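Segurança em Robótica de Serviço
Apontamentos da aula 8 — Regras e boas práticas para robôs que manipulam alimentos e bebidas
Docente: Aisling Coughlan
Versão de 8 Apr 2020

Antes de ler estes apontamentos, convém ter presente a aula anterior, sobre avaliação de riscos. Os termos perigo, risco e medida de redução são usados com o mesmo sentido.

1. Que normas consultar

Para robôs industriais, o ponto de partida continua a ser a ISO 10218, em duas partes: a primeira trata do robô, a segunda da integração. Quando pessoas e robô partilham o mesmo espaço, junta-se a especificação técnica ISO/TS 15066. Um robô que serve bebidas ao público não é, porém, um robô industrial no sentido estrito. Para os robôs de assistência pessoal existe a ISO 13482, e o método geral de apreciação do risco está na ISO 12100.

Nenhuma destas normas resolve a questão da higiene. As superfícies que tocam em bebidas ou em loiça devem cumprir também as regras dos materiais em contacto com alimentos, que na União Europeia partem do Regulamento (CE) n.º 1935/2004. Os alunos esquecem esta parte com frequência nos relatórios.

2. Definir a tarefa antes de definir a proteção

A análise começa por uma descrição escrita da tarefa. "O robô serve cerveja" não chega. É preciso dizer quem coloca o copo, onde ele é agarrado, que mão aciona a torneira, onde a bebida é entregue e quem pode aproximar-se durante cada passo.

No caso de estudo Dekuretti, que usamos neste semestre, a primeira versão da descrição tinha só 2 linhas. Depois da revisão passou a ter 15 passos, e foi na revisão que se notou a falta de um procedimento para o copo partido. Peço que o trabalho de grupo siga o mesmo nível de detalhe.

3. Perigos típicos num posto de bebidas

a) Vidro. A força de preensão deve ser limitada por software e verificada com o tipo de copo que será realmente usado. Um ensaio com copos de plástico não vale para copos de vidro. Se houver troca de fornecedor, repete-se o ensaio.

b) Líquidos. O derrame sobre punhos, juntas e conectores é um uso previsível. O grau de proteção IP do braço não se aplica automaticamente à mão, que muitas vezes vem de outro fabricante. Deve pedir-se a ficha de cada componente em separado.

c) Entalamento. Entre os dedos e um elemento fixo, como uma torneira, existem pontos onde um dedo humano pode ficar preso. O mesmo vale para o espaço entre o antebraço e o rebordo do balcão.

d) Segunda mão. Num robô de dois braços, a mão que não está a trabalhar também faz parte da zona de risco. A sua posição de espera tem de estar definida e documentada.

4. Boas práticas de operação

Velocidade. Usar velocidade reduzida sempre que o copo contenha líquido. O valor limite resulta da apreciação do risco e não se copia de outro projeto.

Superfície de trabalho. Manter sobre o balcão apenas o que a tarefa exige. Panos, abre-garrafas e telemóveis do pessoal são obstáculos que o sistema de visão pode não reconhecer.

Paragem. O botão de emergência fica ao alcance do operador sem que este precise de passar o braço pela zona do robô. Convém pensar no que acontece ao copo depois da paragem: uma mão que abre por falta de energia deixa cair o vidro.

Drenagem. Sempre que possível, o enchimento faz-se por cima do tabuleiro de escoamento, com o copo a pouca distância da grelha. Assim, uma eventual queda é curta e o líquido derramado fica recolhido.
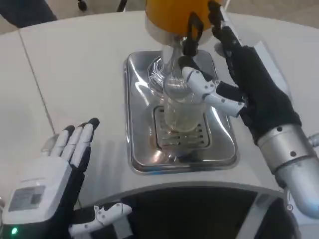

Fig. 1 — Enchimento sobre o tabuleiro de escoamento: a mão direita segura o copo, ligeiramente inclinado, sob a torneira; a mão esquerda está aberta e levantada.

Comparem a figura com as alíneas c) e d) do ponto 3. Interessa sobretudo a vizinhança entre os dedos e a torre da torneira, e a posição da mão esquerda. Na discussão, indiquem que medidas aplicariam primeiro — a ordem é a da ISO 12100: projeto inerentemente seguro, depois proteções, por fim informação ao utilizador.

5. Registos e manutenção

Cada intervenção na mão ou no programa deve ficar registada com data, responsável e versão do software. A limpeza segue um plano próprio, com produtos compatíveis com os materiais dos dedos. Depois de desmontar uma cobertura, verifica-se o aperto dos parafusos antes de retomar o serviço.

Para o trabalho de grupo

Escolher um dos casos, Warnia ou Costello, e entregar a descrição da tarefa, a tabela de perigos e a justificação das medidas. Grupos de 2 alunos. A entrega é em agosto, pela página da disciplina.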